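Trading Card Project: Final Write-Up
By Declan Haslam
May 11, 2021
Filed under: Student Work > Business & Collecting

So my project question was pretty simple on paper: if you buy a box of older, unloved cards, sort it properly and sell it off in pieces, do you come out ahead? I've collected since I was nine and I always told my parents the answer was yes. Keith Partington (my project partner, and the only one of us who can work a spreadsheet) said we should find out with real money, and our teacher signed off on it.

The set we picked was Kanddale, a small regional soccer set that was printed for a few years and then dropped. The base checklist runs to 124 cards, plus 13 foil inserts. We liked it because hardly anybody writes about it, so we'd have to set our own prices and couldn't just copy a guide.

We bought one lot from a shop called Sayce for $90. The listing said "mixed, unsearched," which in my experience means somebody searched it. It came in three long boxes and we counted 576 cards, and I spent a whole weekend at home putting them in number order.

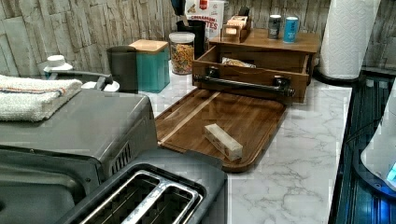 Keith wanted to grade condition on a scale of ten like the pros do. I talked him out of it! We tried ten steps on one stack and our scores were all over the place, so we went with four: clean, light wear, heavy wear, and junk. We each graded every card without seeing the other's score, then compared. Where we disagreed we took the lower grade. I still think Keith is way too hard on corners, but the rule was the rule.

After grading, 323 cards were clean or light wear. Everything else went in a bulk pile. We had eight of the foils, including two copies of the goalkeeper one I'd wanted since middle school (I did not keep it, I want that on the record).

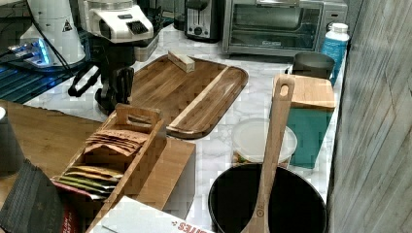
For selling we used two places. One was Doltura, an online marketplace where you list cards one at a time and pay a fee on each sale. The other was Rindum, which is more of a swap board where people make you offers on whole stacks. We put the foils and the better singles on Doltura and made up team bundles for Rindum. Listings went up at the start of April and we closed everything at the end of the month.

Doltura was slow. I had figured the singles would go first, and for more than a week we sold nothing, then a guy who was finishing his set bought eleven cards at once. After that it picked up a bit. The foils all sold, and the goalkeepers brought in $14 each, our best price by a lot. Commons mostly sat there. I'd listed them at a dollar, and by the time you take out the fee, a sleeve and a stamp, you're basically mailing people cards for fun. 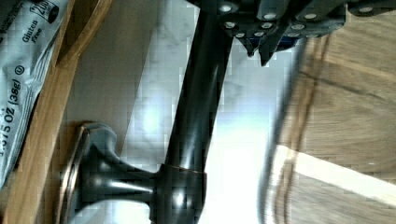 Faucet, side view

Rindum went the other way. The offers were low but they came fast, and the team bundles were gone in the first two weeks. Keith had priced them by adding up the singles and knocking off a third. I thought that was giving them away, but he was right and I was wrong, and I've had to hear it a few times since.

Money part. We took in $171 before fees. Fees were $16, postage and supplies came to $38, and the lot cost $90. That leaves $27 profit, split two ways, so $13.50 each for a month of evenings. We didn't log our hours, and we should have, since that's the number I'd most like to see now.

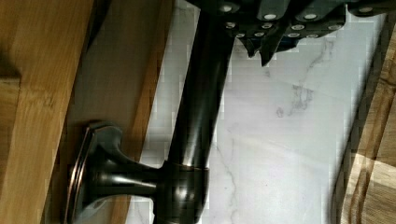
Page last changed: after teacher comments, second draft

Things I'd do differently. I'd buy a smaller lot and look at it in person first, because the bulk pile took up a lot of our time and sold for six dollars. I'd skip dollar singles completely. I'd also ask other collectors what they're missing before listing anything, seeing as our best day came from one person filling gaps.

One weak spot is that we only tested one lot of one set, so I can't say how it would go with baseball or anything popular. Keith wants to run it again over the summer with a hockey lot and a proper time log. I said yes, as long as I get to do the corners.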